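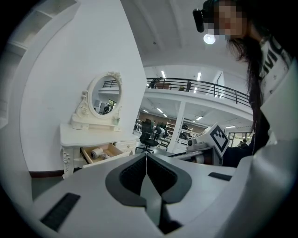 The open vanity drawer and the hand-held grippers.

How to budget for a hand-held gripper setup (without blowing it in the first month)

I get asked this a lot, so I'm writing down how I plan the spend. Prices are in dollars, and yours will differ.

Step 1. Write down the task first. Mine was drawers. Open it, reach in, shift something, close it. Rosalind Rosenthal, who signs off on our purchases, wouldn't look at a quote until I had that on paper, and she was right (don't tell her). I had a Terau catalogue open at the fancy end and would've ordered half of it!

Step 2. Price by the pair. Everyone gets a quote for one gripper and forgets people have two hands. Then add a head camera for each person, and one spare. I set aside 3,000 for this line and treat it as a ceiling.
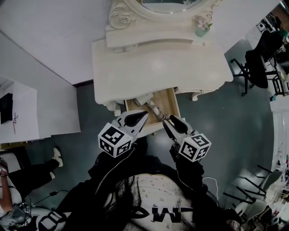

Step 3. Cables and small stuff get their own line in the budget. I used to lump them in under "misc" and they ate it every time. Walk the whole path from the hand back to the desk and write down each lead, strap and plug you'll need. A lead like the thin white one running from the right gripper down along the arm has to be long enough for a full reach into a drawer, so measure with your arm out and add a bit. Marker cubes go on this line too, plus reprints. I allow 300 all up, with 20 of that just for Velcro and tape.

Step 4. Furniture. Go second-hand, and pick pieces with odd shapes, curvy legs, little knobs. Flat-pack is cheap but every drawer feels the same colour and weight after a while. Maren has a good warehouse sale in October if you can wait for it. 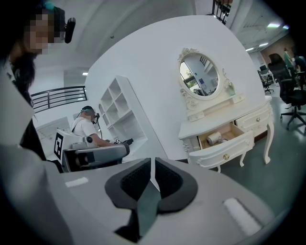

Delivery on bulky pieces can cost more than the piece, so ask before you fall in love with anything. Gallagher quoted me one price for kerbside and a much uglier one for up the stairs.

Step 5. Leave slack for wear. Finger pads are what I reorder most. Zellska sells them in packs of 5, and I buy two packs with the first order so we're not stuck waiting on the post.

Last updated 2021-06-23. I'll add my spreadsheet once I've tidied up the formulas.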